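중간보고서: 애니메이션 회차별 비평 아카이브 구축 및 감상 모임 운영

수신: 지원사업 담당자
작성: Luminița Rusu (사업 책임)
대상 기간: 상반기, 5월 말 기준

1. 요약

이번 보고서는 텔레비전 애니메이션 회차별 감상문과 비평을 모아 공개하는 아카이브 'Tudura'의 상반기 진행 상황을 정리한 것이다. 지원 신청 당시 계획한 세 가지 작업, 즉 옛 블로그 글의 수집과 이전, 신규 회차 리뷰의 집필, 오프라인 감상 모임 운영 가운데 앞의 두 가지는 일정대로 진행되고 있고, 감상 모임은 한 차례 밀렸다. 예산 집행에 큰 변동은 없으나 번역료 항목에서 하반기로 이월할 금액이 생겼다.

5월 말 현재 아카이브에 등록된 글은 608편이다. 이 가운데 183편은 지원 기간에 새로 쓴 글이고, 나머지는 개인 블로그나 폐쇄된 게시판에서 필자의 허락을 받아 옮겨 온 글이다. 등록된 글은 모두 작품명, 회차, 필자, 작성 시기로 검색할 수 있다.

2. 옛 글의 수집과 이전

회차별 감상문은 방영 당시에 쓰인 글이라는 점에 자료로서의 가치가 있다. 결말을 모르는 상태에서 인물을 어떻게 읽었는지, 어느 회차에서 평가가 바뀌었는지가 그대로 남아 있다. 완결 후에 쓴 총평에는 이런 정보가 거의 없다. 그래서 신청서에서도 총평보다 회차별 글을 우선 수집하겠다고 적었고, 지금까지 그 원칙을 지켰다.

필자 접촉은 2월부터 시작했다. 연락처가 남아 있는 필자에게는 전자우편을 보냈고, 연락처가 없는 경우에는 블로그 방명록이나 다른 계정을 통해 문의했다. 답이 온 필자 대부분은 이전에 동의했다. 조건을 붙인 필자도 있었는데, 가장 흔한 조건은 필명을 바꾸어 달라는 것과 댓글은 옮기지 말아 달라는 것이었다. 두 조건 모두 수용했다.

답이 없는 필자의 글은 옮기지 않았다. 목록에 서지 정보만 올리고 본문은 비워 두었다. 이렇게 처리한 글은 위의 등록 편수에 포함하지 않았다. 이용자 가운데 본문이 없는 항목을 오류로 신고하는 경우가 있어서 항목 상단에 '본문 미수록'이라는 표시를 넣었다.

이전 작업에서 시간이 가장 많이 든 부분은 작품명과 회차 번호를 맞추는 일이었다. 같은 작품을 필자마다 원제, 번역 제목, 줄임말로 제각각 적었고, 총집편이나 특별편을 회차에 넣어 세는 방식도 달랐다. 처음에는 필자가 적은 번호를 그대로 두었으나, 같은 회차의 글을 나란히 읽으려면 번호가 맞아야 한다는 의견이 많아 3월 중순부터 기준 번호를 따로 붙이고 있다. 원문에 적힌 번호는 본문에 그대로 남긴다.

깨진 그림 링크도 문제였다. 필자들이 본문에 넣었던 장면 갈무리는 저작권 문제로 옮기지 않기로 했으나, 그림이 빠지면 문장이 이어지지 않는 글이 있었다. 이런 글에는 필자의 동의를 얻어 어느 장면을 가리키는지 짧은 주를 달았다. 주는 각 글의 끝에 모았고, 편집자가 쓴 것임을 밝혔다.

3. 신규 회차 리뷰

신규 리뷰는 분기마다 작품을 정해 필자가 매주 한 편씩 쓰는 방식으로 진행했다. 1분기에는 일상물과 스포츠물을 중심으로, 2분기에는 청춘 군상극과 오리지널 작품을 중심으로 골랐다. 원작이 있는 작품을 맡은 필자에게는 원작을 미리 읽지 않았는지 확인했고, 이미 읽은 필자의 글에는 그 사실을 첫머리에 적게 했다.

글의 분량은 제한하지 않았다. 대신 줄거리 요약이 전체의 3분의 1을 넘지 않도록 요청했다. 초반에 들어온 원고 상당수가 줄거리를 순서대로 따라가다가 마지막 한두 문단에서 감상을 적는 형태였기 때문이다. 편집 의견을 주고받은 뒤로는 특정 장면이나 인물 하나를 잡아서 쓰는 글이 늘었다. 2분기 원고에서는 연출과 음향을 다룬 대목도 전보다 많아졌다. 특히 오리지널 작품을 맡은 필자 한 명은 매회 엔딩 직전의 침묵이 얼마나 길게 이어지는지를 비교하는 방식으로 연재를 이어 갔고, 독자 반응도 좋았다.
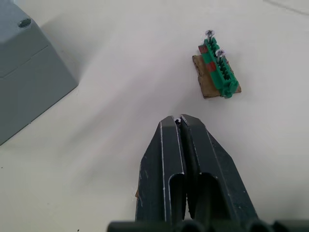

마감 준수율은 1분기보다 2분기에 나아졌다. 1분기에는 방영 후 사흘을 마감으로 두었으나 평일에 직장을 다니는 필자들이 지키기 어려워했다. 2분기부터 다음 회차 방영 전날까지로 늦추었고, 그 뒤로 원고가 빠진 주는 거의 없었다. 다만 다음 회차 예고편을 본 뒤에 쓰는 필자가 생겨 글의 성격이 조금 달라졌다. 예고편 내용은 본문에서 다루지 않도록 안내했으나 강제하지는 않고 있다.

중도에 집필을 그만둔 필자는 2명이다. 한 명은 이직 때문에, 다른 한 명은 맡은 작품이 중반 이후 취향에 맞지 않는다는 이유로 그만두었다. 앞의 작품은 다른 필자가 이어받았고, 뒤의 작품은 연재를 중단 상태로 두었다. 필자가 남긴 마지막 글에 그만두는 이유가 충분히 적혀 있어서, 억지로 이어 붙이지 않기로 편집진이 합의했다.

평가가 엇갈린 작품에는 필자를 복수로 배정해 보았다. 청춘 군상극 한 편에 필자 세 명이 붙었는데, 같은 인물을 두고 의견이 뚜렷하게 갈렸다. 주인공의 소꿉친구가 고백을 미루는 중반 회차에서 한 필자는 각본이 시간을 끈다고 보았고, 다른 필자는 그 회차에서 비로소 인물이 입체적으로 보였다고 썼다. 나머지 한 필자는 고백보다 그 뒤에 나오는 가족 식사 장면에 글의 대부분을 할애했다. 아카이브에서 이 세 연재는 회차별로 나란히 볼 수 있고, 상반기 조회 기록에서도 상위에 있다. 하반기에는 복수 배정 작품을 늘릴 계획이다.

4. 번역

해외 필자의 글을 한국어로 옮기는 작업은 계획보다 늦다. 신청서에서는 상반기 안에 루마니아어와 영어로 쓰인 글을 모두 번역하기로 했으나, 영어 글만 마무리되었고 루마니아어 글은 초벌 번역 단계에 있다.

지연의 주된 원인은 용어 정리였다. 작품 속 고유명사는 국내 방영판 표기를 따르기로 했는데, 국내에 정식으로 소개되지 않은 작품은 따를 표기가 없다. 초벌 번역자마다 다르게 적은 이름을 교정 단계에서 통일하느라 시간이 들었다. 5월에 작품별 표기표를 만들어 공유했으므로 하반기에는 같은 문제가 줄어들 것으로 본다.

번역 감수는 외부 업체 Neagu에 맡겼다. 감수 결과는 대체로 만족스럽다. 다만 감수자가 필자 특유의 농담이나 줄임말을 표준적인 표현으로 고친 곳이 있어 일부는 원래의 말투로 되돌렸다. 감상문은 필자의 말투도 내용의 일부라는 점을 계약서 부속 지침에 추가했고, 이후 들어온 원고에서는 같은 수정이 눈에 띄지 않는다.

5. 감상 모임

감상 모임은 상반기에 네 차례 열기로 했으나 세 차례 열렸다. 4월 모임이 대관 장소의 누수 공사로 취소되었고, 하반기 첫 모임을 앞당겨 보충할 예정이다. 세 차례 모임의 참석자는 합계 101명으로, 중복 참석을 포함한 수치다.

모임은 토요일 오후에 열었다. 한 회차를 함께 보고, 그 회차에 대한 아카이브의 글 두세 편을 읽은 뒤 이야기를 나누는 순서로 진행했다. 첫 모임에서는 회차를 보기 전에 글을 먼저 나누어 주었는데, 참석자들이 글의 의견에 끌려간다는 지적이 있어 두 번째 모임부터 순서를 바꾸었다. 바꾼 뒤에 발언이 더 고르게 나왔다.

상영은 대관 장소가 보유한 이용권 범위 안에서만 했다. 작품 선정에 제약이 있었고, 아카이브에서 많이 읽힌 작품을 모임에서 다루지 못한 경우도 있다. 담당자께서 3월 면담 때 제안하신 개별 상영 허락 문의는 두 곳에 해 보았으며, 한 곳에서는 조건부로 가능하다는 답을 받았고 다른 한 곳의 답은 기다리고 있다.

참석자 의견 가운데 반복해서 나온 것은 다음과 같다.

모임 시간이 짧다. 회차를 보고 글을 읽고 나면 이야기할 시간이 한 시간이 채 되지 않는다.
작품을 처음 보는 사람을 위한 앞 회차 안내가 필요하다.
모임에서 나온 이야기를 나중에 읽을 수 있으면 좋겠다.

첫 번째 의견에 대해서는 대관 시간을 한 시간 늘리는 방안을 장소 측과 협의 중이다. 두 번째는 세 번째 모임부터 한 장짜리 안내문을 만들어 해결했다. 세 번째는 발언자의 동의를 받는 절차가 필요해서 하반기 과제로 넘겼다.

6. 사이트 운영

사이트는 목록 관리 도구 Arkido를 기반으로 운영한다. 도입 초기에 검색 결과가 작성일 순으로만 정렬되는 문제가 있었으나, 설정을 바꾸어 회차 순 정렬을 기본으로 했다. 백업은 매주 한 번 별도 저장 공간 Rokex에 하고 있고, 3월에 복구 시험을 한 차례 실시해 모든 글이 정상적으로 복구되는 것을 확인했다.

댓글 기능은 2월에 열었다가 3월에 일부 제한했다. 완결된 작품의 옛 글에 결말을 적는 댓글이 반복해서 달렸고, 뒤늦게 작품을 보기 시작한 이용자의 불만이 있었다. 현재는 댓글을 쓸 때 어느 회차까지의 내용인지 선택해야 하며, 글의 회차를 넘는 댓글은 접힌 상태로 표시된다. 이 방식으로 바꾼 뒤 관련 신고는 크게 줄었다.

접근성 점검도 진행했다. 화면 낭독기를 쓰는 이용자 한 분이 목차의 회차 번호가 제대로 읽히지 않는다고 알려 주셔서 번호 표기를 수정했다. 휴대전화에서 나란히 보기 화면이 좁게 나오는 문제는 아직 해결하지 못했다. 임시로 휴대전화에서는 글이 위아래로 이어지게 해 두었다.

7. 예산 집행

필자 원고료는 계획대로 집행했다. 중단된 연재의 남은 원고료는 복수 배정 작품의 세 번째 필자 원고료로 돌렸으며, 변경 내역은 4월에 전자우편으로 승인을 받았다.

번역료는 루마니아어 글의 교정과 감수가 끝나지 않아 일부가 남아 있다. 이 금액을 하반기 같은 항목으로 이월하고자 한다. 대관료는 취소된 4월 모임분을 전액 환불받았고 보충 모임에 그대로 쓴다. 서버 및 저장 공간 비용은 예상 범위 안에 있다. 인쇄비는 모임 안내문 외에 지출이 없었다.

항목별 금액과 증빙은 별도로 제출한 집행표에 정리했다.

8. 계획 대비 미흡한 점

첫째, 장르 편중이 있다. 신규 리뷰 필자를 공개 모집했을 때 청춘물과 일상물을 희망한 필자가 많았고, 로봇물과 아동용 작품은 희망자가 적었다. 특히 아동용 장기 방영작은 회차가 많아 매주 쓰는 방식에 맞지 않는다. 이 작품들은 회차별이 아니라 한 달 단위로 묶어서 쓰는 방식을 시험해 보려고 한다.

둘째, 옛 글의 시기가 고르지 않다. 블로그 서비스가 종료된 시기의 글이 많이 비어 있다. 필자 본인이 원고를 보관하고 있는 경우에만 복원할 수 있고, 현재로서는 필자들에게 보관 여부를 묻는 것 외에 다른 방법이 없다.

셋째, 편집 인력이 부족하다. 편집자 한 명이 이전 글의 번호 정리와 신규 원고 교정을 함께 맡고 있어 분기 초에 일이 몰린다. 하반기에는 번호 정리를 시간제 인력에게 나누어 맡기는 방안을 검토하고 있으며, 필요한 비용은 기존 인건비 항목 안에서 조정할 수 있다.

9. 하반기 계획

7월에는 루마니아어 글의 번역을 마무리하고 보충 모임을 연다. 3분기 신규 리뷰 작품은 6월 중에 확정하며, 복수 배정 작품을 세 편으로 늘린다. 그중 한 편은 완결된 지 오래된 작품을 골라, 처음 보는 필자와 여러 번 본 필자가 같은 회차에 대해 쓰게 할 생각이다. 처음 보는 필자를 찾는 일이 생각보다 어려워 후보 작품을 두 편 더 두었다.

9월부터는 모임에서 나온 발언을 정리해 싣는 꼭지를 시작한다. 동의서 양식 초안은 작성되어 있고, 담당자의 검토를 받은 뒤 사용하겠다. 10월에는 회차 기준 번호표를 내려받을 수 있게 공개한다. 다른 감상 블로그에서도 쓰고 싶다는 문의가 있었다.

연말에는 아카이브의 글 가운데 일부를 골라 소책자로 묶는다. 선정 기준은 아직 정하지 않았다. 조회 수로 고르면 인기 작품에 치우치므로, 필자들이 서로의 글을 추천하는 방식을 우선 검토하고 있다.

10. 협조 요청 사항

번역료 잔액의 하반기 이월 승인을 요청드린다. 모임 발언 수록 동의서 초안은 6월 중에 보내 드릴 예정이며, 개인정보 관련 문구를 살펴봐 주시면 좋겠다. 상영 허락과 관련해 다른 지원 단체의 사례가 있으면 공유를 부탁드린다. 다음 보고서는 3분기 신규 리뷰가 끝난 뒤 제출하겠다.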